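Cleaning and re-squaring the fingers on the hand-held gripper

2024-05-21, Viktória Mészáros

Quick write-up for whoever has the Vekano hand-held next. Same job every 34 hours of use, or sooner if grips start slipping. Takes 36 minutes if you have the tools out first, longer if you go hunting for the small hex key (top drawer, Cermont bench, please put it back).

What you need: hex key, lint-free cloth, soft brush, tweezers, feeler gauge, threadlock. No solvent on the pads. It makes them shiny and then they're useless.

1. Power off, cable out. Wait for the light to die.

2. Open the fingers by hand. Slowly — if it feels gritty stop and do the slide first, see the Fundale page.

3. Look at the pads side on, under a decent lamp. Pale scuffs on the rims are fine. Chips or a lifted edge are not, swap both pads as a pair.

4. Pick off loose fibres with the tweezers. Anything stringy or scrubby sheds on to the fingers and the strands hang off the tips, where they're easy to miss. Don't blow them off, they go up into the slide.

5. Brush the rims, then wipe the inner faces. Dry cloth, one direction.
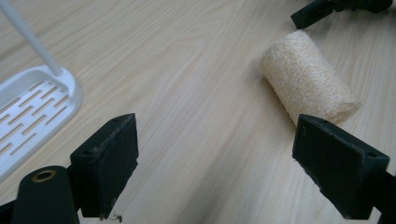

6. Now the threaded insert on the body. Should sit flush and not turn when you put a screw in. If it spins, don't glue it in place, the whole part needs changing. Spares are in the Quan box, bin 621.

7. Squaring up. Loosen the finger screws half a turn, close the fingers gently on the gauge, nip up the screws a bit at a time, left then right. Check top and bottom of the gap. Same drag on the gauge both ends = good.

8. One drop of threadlock per screw. One. Last time I had to drill one out.

9. Cable in, power on, open and close 3 times with nothing between the pads. Listen for clicking.

10. Test grips. Use something soft and something thin. If the soft thing twists as you close, the fingers arent square, back to step 7.

Write the hours on the tag when finished. If the tag is full start a new one and staple it behind teh old one.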